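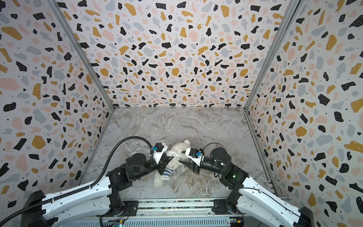
*Zwei Arme, ein Plüschtier: die Kabine mit den Terrazzowänden beim Tag der offenen Tür von Plorkolon*

Mittwoch, 11. März, und ich stehe mit nassen Schuhen in einer Halle in Plevard und gucke einem Roboter beim Kuscheln zu. So ungefähr hab ich das jedenfalls abends am Telefon erzählt, und ganz falsch war es nicht!

Aber von vorn. Plorkolon hatte zum Tag der offenen Tür geladen, 35 Plätze pro Führung, und ich hatte mich schon Wochen vorher angemeldet (Platz 3 auf der Liste, ich war ein bisschen stolz). Vom Bahnhof fährt der Bus 172, der einen natürlich auf der falschen Seite vom Gewerbegebiet rauslässt. Also einmal im Nieselregen um den kompletten Parkplatz von Ramanauskas herum, dann war ich da.

Geführt hat uns Stelios Spanos, der dort die Versuche mit weichen Gegenständen betreut und sehr schnell redet, wenn ihm etwas Spaß macht. Er redete eigentlich die ganze Zeit sehr schnell. Erst kam Theorie im Flur, mit Plakaten, da hab ich nur halb zugehört – es gab nebenbei Streuselkuchen.

Und dann die Kabine mit dem Plüschtier. Weiß und flauschig, ob Bärchen oder Lamm, darüber wurde in unserer Gruppe ernsthaft gestritten, und am Bein trägt es so einen blau-weiß geringelten Strumpf. Mein Herz! Von links und rechts kommen die beiden Arme, und die schwarzen Finger reichen bis an den Kopf heran, von beiden Seiten. Ich hatte mir die Dinger viel klobiger vorgestellt, die Spitzen sind richtig schmal.

Spanos meinte, eine Schachtel sei für die Arme Pipifax, die bleibt ja, wie sie ist. So ein Stofftier gibt nach, knickt ein, rutscht weg und sieht nach jedem Anfassen anders aus. 422 Durchgänge hätten sie mit Plüsch inzwischen gemacht, und er wisse immer noch nicht vorher, wie der nächste läuft. Das fand ich sympathisch.

Die gemusterten Wände haben mich übrigens total an den Küchenboden meiner Tante erinnert, schwarze, senfgelbe und rosa Splitter auf hellem Grund. Eine Frau neben mir wollte wissen, ob man das als Tapete kriegt. Spanos hat gelacht und versprochen, sich zu erkundigen.

Danach ging es noch zum Stand von Garness, die Kabelführungen bauen. Klingt trocken, war aber ganz nett, und nachdem ich vorher den dicken schwarzen Schlauch gesehen hatte, der sich in hohem Bogen über den linken Arm zieht, konnte ich sogar eine halbwegs kluge Frage stellen. Die Antwort hab ich leider nicht verstanden.

Im Mai gibt es den nächsten Termin, dann angeblich auch mit Handtüchern. Ich hab mich gleich am Ausgang wieder eingetragen und den Bus zurück um eine Minute verpasst.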